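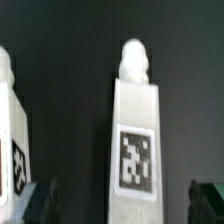
White marker posts from the Plarnari kit, each with a knob on top.

Getting More Out of a Plarnari Bench Kit

I've been using the Plarnari kit in my garage shop since April and I am still a little giddy about it. It's a small arm with a camera down by the gripper, and it finds its way around the bench by reading the square black-and-white markers on the posts. Mine sorts screws, hands me clamps and puts the chisels back (which is more than I ever did). These are the tricks I've picked up so far, plus a few sent in by readers.

Keep the background dull

A plain dark backdrop works wonders. I started out with a sheet of glossy black board and got reflections all over the place, so I switched to matte charcoal and the arm quit hunting for markers almost overnight. It doesn't have to be perfect! Streaks and scuffs have never bothered mine. Shine does.

Turn the posts toward the work

The camera can read a marker at an angle, but only up to a point, and a square seen from way off to the side gets squeezed very thin. Stand at the bench, crouch down to gripper height and look. If you can't make out the pattern easily, give the post a quarter turn. Jozefína Bednárik wrote in to say she puts a pencil tick on the bench at each post's corner so she can put it back after sweeping up, and I've stolen that one.

Clean markers dry first

Sawdust sits on the labels and softens the edges of the pattern. I use an old makeup brush, then a barely damp cloth if there's glue or a fingerprint. Skip the window spray, it lifted a corner on one of my labels. A spare sheet is $3 and worth having in the drawer.

Stop them from walking

Light plastic and a vibrating bench are a bad mix. Peter Vaněk uses museum putty under his, I use a dab of double-sided carpet tape, and both hold fine while the sander is going. Run the setup routine again after you move anything, even if it was only a nudge.

Clear the front edge of the bench

The camera rides low, so anything dark left lying in front of the posts can take a big bite out of its view. Tape measures and glove piles are my usual offenders. I screwed a shallow tray to the side of the bench and now everything goes in there before I press start.

Watch the light

One shop light off to the side gives me even faces on the posts and gentle shading at the edges. Two lights pointed straight at them washed the white plastic right out. If your shop has a window, try a run in the morning and another in the late afternoon before you trust it with anything breakable.

What it costs

The kit without the arm was $129 when I bought mine, and extra posts come in pairs for $49. Dvořáček sells a heavier base that fits the same posts, and Oda Amundsen likes hers a lot. I haven't tried it yet, but it's on my list!

Coming up: Juraj Bartoš has been teaching his to load a drying rack with freshly painted drawer knobs, and he's promised me his settings. If you've got a jig or a gripper pad that works well on small hardware, please send it in.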